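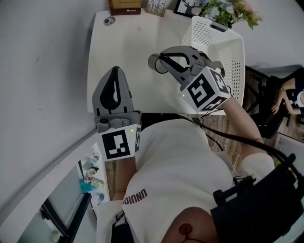

The kitchen table is a piece of furniture on which a household eats, sorts its mail, does its homework, pays its bills and, in most cases, loses its scissors. It differs from the dining table in location and in dignity. A dining table is waxed and kept clear for guests. A kitchen table is wiped, and the guests end up sitting at it anyway.

214 shares | 8 comments

Origins

For most of history the distinction didn't exist. A modest house had one warm room and one large flat surface, and everything that needed doing was done there, including the cooking, the sewing and now and then the laying out of a relative. In many medieval homes the table was simply boards set on trestles, put up for meals and leaned against the wall afterward. The word "board" survives in "room and board," and landlords have kept using it long after they stopped supplying either boards or much of a dinner.

Fixed tables spread as houses gained rooms. In wealthy homes the kitchen table belonged to the servants and was built like a workbench, with thick legs and a top of bare scrubbed wood. The family ate elsewhere, on something shinier, at a distance that guaranteed the soup would be lukewarm. When servants became scarce in the early twentieth century, many families moved to the kitchen to be near the food, and described this as modern living.

Materials

Pale, unvarnished wood was the standard top for generations. It was scoured with sand or soda and grew paler and more furry with each cleaning. Enameled steel followed, often white with a colored border, and was sold as sanitary. It chipped at the corners, and a dropped pot lid could be heard by the neighbors. Plastic laminate took over after the Second World War, usually with chrome legs and chairs that stuck to the backs of children's knees in summer.

The later return to rough wood puzzled people old enough to have scrubbed it. Tables are now sold already dented, and the dents cost extra. The Trulla company of Dendley, which built plain laminate tables for decades, brought out a "farmhouse" line whose scratches were made with a length of chain. Its catalog promised that each table had "lived." A customer who returned one with an added scratch was refused credit.

Size and seating

Makers describe tables by the number of people they seat, a figure arrived at with very thin people. A table for six holds four adults comfortably, or six adults who are fond of one another. The drop-leaf, hinged so that part of the top hangs down when it isn't needed, was meant to solve the problem. In practice the leaf is either always up or blocked by a chair, and the bracket beneath it sits at the exact height of the human thigh.

Seating order is rarely discussed and almost never changed. Members of a household settle on places early and defend them for years. Visitors who take the wrong chair are usually not corrected, but the meal is quieter.

Social functions

The historian Huiling Liao, whose book The Flat Surface is the longest treatment of the subject and feels it, collected 300 household diaries that mention a kitchen table. Eating came up less often than she had expected. Arguments about money came up a good deal, followed by homework, sewing patterns and the repair of things that later had to be repaired by someone else. Liao concluded that the table serves as a kind of family office, with poor filing.

Her critic Cristóvão Torres objected that people don't bother to write down breakfast. He proposed that the main use of any kitchen table is storage, and that meals are brief interruptions of it. The two exchanged letters in a small journal for 7 years. Both sides claimed victory, and the journal closed.

The table also has a place in business legend. A surprising number of companies are said to have started at one, generally by founders who have since bought a much larger table and sit at the far end of it. Politicians speak of "kitchen table issues," by which they mean prices. The phrase tends to be used most heavily by people standing at lecterns.

The wobble

Hardly any kitchen table stands level on all its legs for long. Floors settle, joints loosen, and wood swells and shrinks with the seasons. The traditional remedy is a folded piece of cardboard under the short leg. It works until the floor is swept. Sawing a little off the longer legs is also traditional and has produced many coffee tables.

A four-legged table on an uneven floor can often be steadied by turning it slightly, provided the legs themselves are even. Mathematicians have published proofs of this under various conditions. The result hasn't been widely adopted in kitchens, where the table is usually against a wall.

Care

Wooden tops need oil and laminate needs a damp cloth. Both need somebody to move the mail first. White rings left by hot cups on varnished wood have been treated with mayonnaise, toothpaste, cigarette ash and a warm iron, sometimes all on the same evening. The most common treatment is a fruit bowl.

See also: Breakfast nook; Drop-leaf table; Junk drawer; Oilcloth; Trestle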